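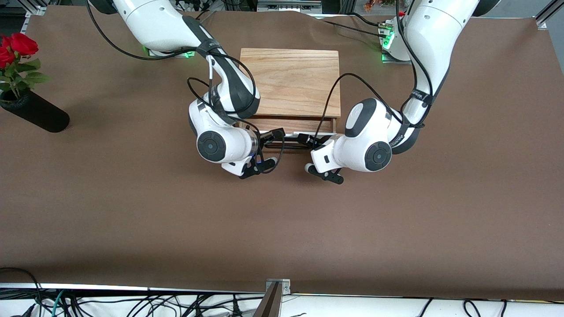 How does a robot use two arms at once?

Ekow Dogbe and Hjørdis Fjeld are building a robot in a shared workshop called Grevimside. It has two arms, and each arm ends in a gripper. A gripper works a bit like your finger and thumb.

The job is to open and close a drawer in a small wooden box. That is easy for you – your eyes and hands work together without much thought. A robot needs a program that tells each joint how far to bend.

The arms must also keep out of each other's way. Ekow tests every new move slowly first. Hjørdis stands by the stop button.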